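Wenden Household Goods
Home > Laundry and Linens > Bundles > Zornby Everyday Towel and Tee Set

Zornby Everyday Towel and Tee Set
Item 3944
In stock, ships from our Carvalho warehouse

If you have been shopping with us for a while, you know we are fond of plain, hardworking things, the kind you buy and then forget you bought because they just go on doing their job. The Zornby Everyday set is that sort of purchase. You get bath towels and soft cotton T-shirts in colors that get along with each other in the closet, all of it pre-washed, so you can take it out of the box, hang it up, pull it on and get on with your Saturday. We started carrying the set because customers kept asking for towels and tees in the same order, and it seemed silly to make anybody pay for two boxes.

What comes in the box

2 bath towels, cotton terry, with a hanging loop on one long side
2 short-sleeve T-shirts, cotton jersey, crew neck
1 mesh wash bag with a zipper, big enough for both tees
1 care card

Towels come in Teal, Oatmeal or Brick. Tees come in Black or White, or one of each if you can't decide (lots of people can't, and we are happy to mix them). Please choose your colors from the menus before you add the set to your cart. If you'd like a mix that isn't on the menu, put a note in the order comments and we'll do our best to pack it that way.

About the towels

These are middleweight towels, and we chose that weight on purpose. We do love a great big thick hotel towel, but they take forever to dry on the rail and they hog the whole dryer, and in a small apartment they can take over a linen shelf in no time at all. The Zornby towel has enough loop to feel nice after a shower and still folds down to a tidy size. Teal has been the favorite ever since we added it last August. It's a lovely color against white tile, and it looks just as good next to gray.

About the tees

The tees are cut straight through the body with a little extra length at the hem, so they stay tucked if you're a tucker. The jersey is light enough to wear under a sweater. Sizes run from XS to 3XL and the fit is true to size for most people, though if you are between sizes and plan to tumble dry, go up one. The side seams are double stitched, and so is the hem, which was our one big request when we were settling on the final pattern.

On laundry day

We'll admit to being a little particular about this part, and you are welcome to skip it if you already have your own system! Sort the towels and tees into separate loads for the first few washes. Dark cotton can give off a bit of color when it's new, and terry sheds some lint in the beginning, which shows up on a black T-shirt more than you'd like. After that they can go in together with other things of a similar color.

When the load comes out, do your sorting before you do your folding. It's much easier to pull the darks to one side and the towels to the other while everything is still in a heap, and you won't find yourself unfolding a stack to rescue a stray shirt. Any clean patch of floor or bed will do for a sorting spot. Keep the whites well over on their own side.
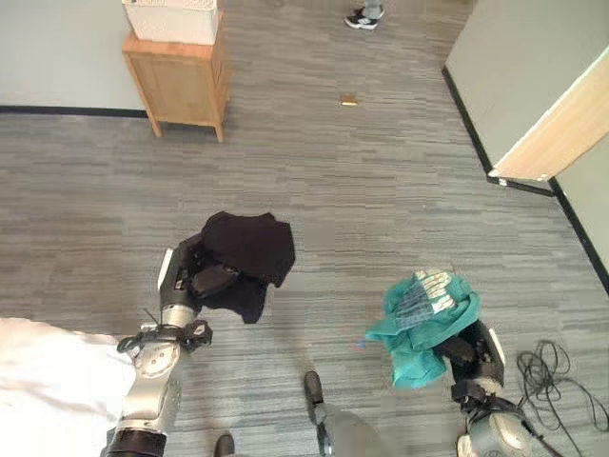 Washing and drying

Machine wash warm with a gentle detergent. Cold is fine too, and kinder to the black tees.
Skip the fabric softener on the towels. It coats the loops and they stop soaking up water as well as they should.
Turn the tees inside out and zip them into the mesh bag if you're washing them with anything that has hooks or buckles.
Tumble dry low for 30 minutes, then check. The tees will usually want to come out first.
Give each towel a good snap before folding to lift the pile.
Do not bleach the colored towels.

Folding, the way we do it

For the towels, fold in thirds the long way and then in half twice, with the loop tucked inside. For the tees, lay them face down, bring both sides to the middle, fold the sleeves back, and then fold up from the hem. They'll stand on edge in a drawer if you fold them one more time, and then you can see every shirt at once, which we find very pleasing on a rushed morning.

Goes nicely with

Jidusus folding drying rack, for apartments and anyone without a dryer
Zornby hand towels, sold in pairs, in the same three colors
Zornby flat sheet in White, for a clean surface to fold on

Shipping and returns

Orders placed before noon go out the same day, Monday through Friday. If the colors aren't what you had in mind, or the tees don't fit, you have 20 days to send the set back unwashed in its box, and we'll exchange it or refund you, whichever you like. Single pieces can be exchanged as well, so there's no need to return the towels if it's only the shirt that needs a different size. Just include the packing slip with the item number circled and a note saying which size you'd like in its place.

Questions about color, fit or washing can be sent through the contact form at the bottom of the page. We read everything that comes in and write back by the next business day.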